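Sourdough in a Cold Apartment: What I Learned About Starters
Final report, Food and Everyday Chemistry

Why I picked this

My grandmother's kitchen was always warm, and her bread always rose. My apartment is not warm, and my first four loaves came out like paving stones! So when we were told to choose a question from our own kitchens, I knew mine right away: how much does temperature change the way a sourdough starter grows, and does the kind of flour matter as much as people say it does?

I love this topic because a starter is such a simple thing. It's flour and water, plus the wild yeast and bacteria that come along with the flour. The yeast makes the gas that lifts the dough, and the bacteria make the acids that give it the sour taste. Both of them like being warm, but they don't respond to a change in temperature in quite the same way, and that is where it gets fun.

What I did

I kept two starters going for 20 days. One was fed white bread flour and the other whole rye. I named them, of course – the white one is Lukier and the rye one is Pawłowska, after the street bakery where I bought the rye flour. Each one got the same weight of flour and water at every feeding, and I fed both at 9 in the morning before class.

For the first half of the project both jars stood on the counter by the window. For the second half I moved them into the oven with only the light on, which made a cozy little box. I put a rubber band around each jar right after feeding and measured the rise above it with a ruler when I got home.
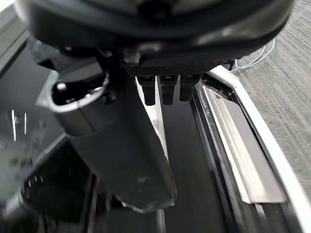
I also kept a smell diary, which my classmate Kadir Kırmızıgül thought was hilarious until he tried it with his own yogurt. Early on, both jars smelled like wet flour and then, for a short and horrible time, like old socks. After that the rye turned fruity, almost like apple cider. The white one stayed milder and reminded me of plain yogurt.

Results

The rye starter won the race easily. It was bubbling well while the white one was still just sitting there, and its best rise on the cold counter was 53 millimeters. I had read that whole rye brings more minerals and more wild microbes into the jar, since the outer part of the grain is left in, and my jars fit with that.

The oven light made a huge difference to Lukier. On the counter it barely got going by the afternoon, but in the warm it had a nice domed top by the time I came home. Pawłowska sped up too, so much that it had often peaked and started to sink before I could measure it. That is a real weakness in my data. A proper test would need someone checking every hour, and I had chemistry lab.

Baking with them

I baked one loaf from each starter in May, with the same recipe and the same pan. The white loaf had a softer crumb and a gentle taste. The rye-started loaf was more sour and a bit denser, and my roommates finished it first – with butter and salt, still too warm to slice neatly.

What I would change

I would use a thermometer that logs by itself, and narrower jars so the rise is easier to read. I'd also split the flour question from the temperature question by keeping one jar of each kind in each place the whole time. With my setup, the starters were getting older and stronger while I was also making them warmer, so I can't say for sure how much of the change came from the heat.

Both starters are in the fridge now and get fed when I remember. If anyone in the class wants some of Pawłowska, bring a clean jar with a lid!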